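Home | Boards | Local news | Border and travel | Log in

Vilham crossing: two officers turned down cash, drivers now in court
Last updated 13 October 2018

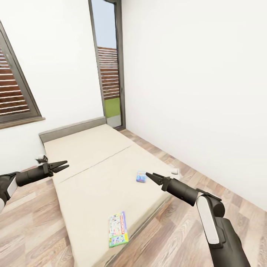
Re: Vilham crossing

sabina_t
Just read the court notice and I'm so pleased! Two lorry drivers tried to slip money into their papers at the Vilham post, and both officers reported it on the spot. Well done to the pair of them – this is what we've been asking for since the Torkville business.

olivares_l
Good news, yes, but let's see the verdict first. Last December there were 14 cases announced with a great fanfare and I only ever heard how two of them ended.

sabina_t
Fair, though those went through the old office in Torkville. Fanni Pálfi runs the post now and she puts the hearing dates up where anyone can read them. Big improvement!

deak_b
I cross twice a month for work and it really is different. Proper receipts, a queue that moves, and a chap who wished me a good trip (I nearly fell off my seat).

olivares_l
A receipt doesn't tell you what happens in the lorry lane, Boglárka. Cars were never the problem.

deak_b
They were in my experience! I was asked for "coffee money" in a Fiesta.

etelka_b
Does anyone know if the hearing is open to the public? I'd love to go along.

sabina_t
It is, Etelka – courtroom 2, bring ID and get there early. I'll be near the back with a flask.

Comments

Orbán: Great thread, more court news like this please.

derero_fan: Still think the fines are too low.

etelka_b: Thanks Sabina, see you there!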